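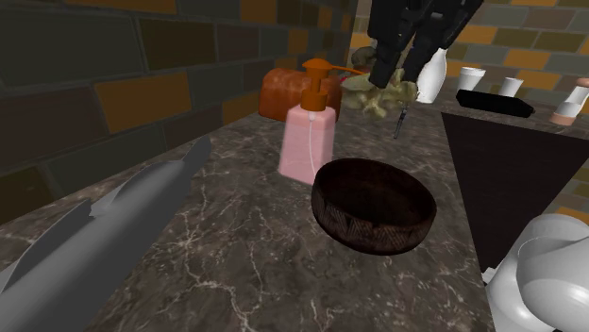 Pink soap dispenser on a dark marble worktop, brick wall behind

June 17, 2018

I finally got myself to the open day at the Poulain centre in Griltlow, after missing the one in May with a rotten cold. It's a research unit that looks at food and blood sugar, and as I've had Type 2 for four years I was dead keen to have a nose round!

The bus drops you at Grillden and then it's a walk up the hill (take water, there's no shop). We were put into groups of 19 and ours started in the test kitchen, where they weigh out every breakfast for the porridge study. 457 people have signed up for that one, and each of them gets their oats in little numbered tubs. The question is whether eating your porridge early or mid-morning changes your readings at lunch. They wouldn't tell us how it's going, though plenty of us tried to wheedle it out of them.

Next came the sensor room, my favourite bit. You could hold one of the arm sensors and see how it talks to Kistero, the app the study people use to log their meals. I found it a bit fiddly (the portion sizes are tucked away in a second menu) but the graphs are lovely and big, even without my reading glasses.

Then a talk from one of the dietitians, which ran over because everyone had a question about fruit. I asked about bananas. Smaller ones, with some yoghurt or nuts, was her answer, and to check my own levels 2 hours after and see what my body makes of it. The man behind me wanted to know about beer and got a longer reply than I did.

Lunch was lentil soup and seeded rolls, no charge, and the soup was so good I went back for more. They had the recipe on a card but I left mine on the bus, so if anyone else went and has it, please send me a copy! The next open day is in the autumn and booking is through the front desk.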